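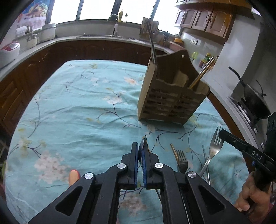 Cecilia Mensah

Tuesday, kitchen at the Skultdale house

Cutlery task, two grippers, one person on both. Started a little after nine once the light over the back counter had settled. Target for the house is 200 good episodes of the caddy task. We stopped at lunch with the count well on the way and the rest will have to be done tomorrow.

Task as written on the sheet: pick each utensil off the table, put it upright in a compartment of the wooden caddy, let go, bring both grippers back to the table edge. Either hand may pick. If a piece is lying at a bad angle the other hand may turn it first. No pushing with the outside of the jaws.

Notes on the pieces

Spoons. Fine when gripped across the bowl, with the pads closing on both sides, but then the bowl is what you are holding and the handle has to go in first. That means turning the wrist nearly all the way over before the drop. Gripping the handle is easier on the wrist but the spoon swings. I did both on purpose and marked which was which in the log. I would like to keep both in the set unless Clinby say otherwise.

Forks. The big stainless one is the easiest thing on the table. The small one with the gold-coloured handle is a nuisance, the handle is slim and if the jaws come down even slightly skewed it rolls out to one side. I lost it 4 times before I changed the approach. Better to come in square to the handle, slowly, and close before lifting at all.

Chopsticks. Left them in the caddy for the whole morning as fixed clutter. The model will meet caddies that already have things in them and I don't want every episode to start from an empty one. Tomorrow take them out for the second half of the batch.

Thin flat pieces. The pads don't get under anything this thin on a cloth. What works is pinching up a tiny bit of the cloth with it and then letting the cloth go, and that looks horrible in the data. Tried nudging the piece against a fork and lifting from there. Slower but cleaner. Will ask whether we drop thin pieces from the list altogether.

Tablecloth

Kept the flowered one on. The Tinulville kitchen had a bare table and everything slid about, so the two sets should be different enough to be useful. Wrinkles do build up over a run. I smooth it every so often between episodes and never during one. Please do the same if you take over, and don't pull it tight, a bit of wrinkle is fine.

The pattern is busy and I was worried about small pieces getting lost against it. Looked back over one batch at break and could find every fork without trouble. The thin pieces less so.

Tracking

Two dropouts, both in the left hand, both when I reached low and far across the table with the other arm in front. Tracking came back by itself within the same episode but I threw both away. The right hand was clean all morning. If it happens again try standing further round to the side before touching any settings.

The windows along the back are very bright. Exposure copes as long as we begin each episode with the grippers over the table and don't start pointed at the glass. I forgot this on the first few and they are washed out for the first second. Kept them, flagged them.

Resets

Resets are the slow part, as always. An episode is short and then I spend as long again scattering the cutlery. Things I am trying to hold to:

Change the angle of every piece, every time. I noticed I was putting the big fork down in much the same place with the tines pointing away from me.

Move the caddy a hand's width or so every ten episodes. Turn it a little as well.

Leave the rest of the kitchen alone. The counter stuff stays as the household has it, we agreed that at the start and it is still right.

Fingers

Reminder to self as much as anyone: keep fingertips behind the linkage when steadying the gripper. When my hand goes down onto the cloth to take the weight it gets into view. It won't spoil an episode, but a whole run of it would be a pattern we didn't ask for.

Pads on the left gripper are getting shiny. Gruber have spares coming. Until then wipe with a damp cloth at every break and let them dry properly.

Uploads

Morning batch copied to the drive and checked by file count, 233 files including the calibration clips and the rejects. Rejects are in their own folder, don't merge them. Upload starts tonight from the office, the connection in the house is too slow for it.

Tomorrow: finish caddy task, chopsticks out for second half, then begin sorting by type if there is time. Bring the longer charging lead.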